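Home Builds Opinions Parts Shelf About Contact

Your first gripper should be a bad one

November 30, 2024

I've been building a hand-held gripper in the shared workshop on Tretden Street since February, and I have an opinion I can't keep to myself anymore: people spend way too long on the arm and nowhere near long enough on the fingertips. Go to any open night and you'll see gorgeous joints, custom boards, wiring you could hang in a museum, and then two bare plastic nubs on the end that couldn't hold a sock. I say this with love (my first one was exactly like that!).

Mine is called Flandimon, after a misread label on a parts bin. I've spent $117 on it so far, and I'd guess most of that went into things I didn't need yet. The linkage was fun. Picking colors for the rings was extremely fun. But the first time I tried to pick up a dish towel with it, the towel just slid out, over and over, and I stood there for a whole evening blaming the motor settings on my other project, which wasn't even plugged in.

So I quit touching the mechanism and started gluing stuff to the fingers. Rubber was too grabby and dragged the cloth along. Foam tore. Then I tried a fuzzy pad, and I've stuck with fuzzy ever since, even though it sheds and collects lint like a dryer screen. Somebody on the Sterora forum told me that was a lazy fix and I should redesign the whole finger with a sensor in it. Maybe! But I had 34 minutes left on my bench booking and a glue stick, and I'd argue that's how most good home builds get better.

And please practice on real laundry. Foam cubes are nice and all, but they forgive everything. A towel folds up on itself, it has loops and a thick stitched hem, and the spot you choose to pinch matters a lot. I like to go for a fold near the hem and let the cloth bunch up low between the fingers.

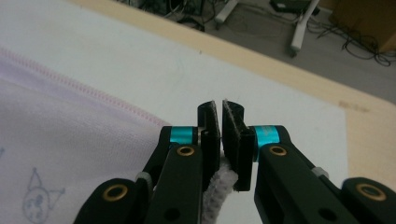
What about the fancy kits?

I've got nothing against them. The Eberhard kit at our workshop is lovely, and if you'd like to get straight to programming, go borrow it. I just think you learn more from a thing you can take apart with 2 screwdrivers and put back together before dinner. My current to-do list is replacing the fuzz, tidying the zip ties, and trying a fitted sheet, which I've been putting off for weeks.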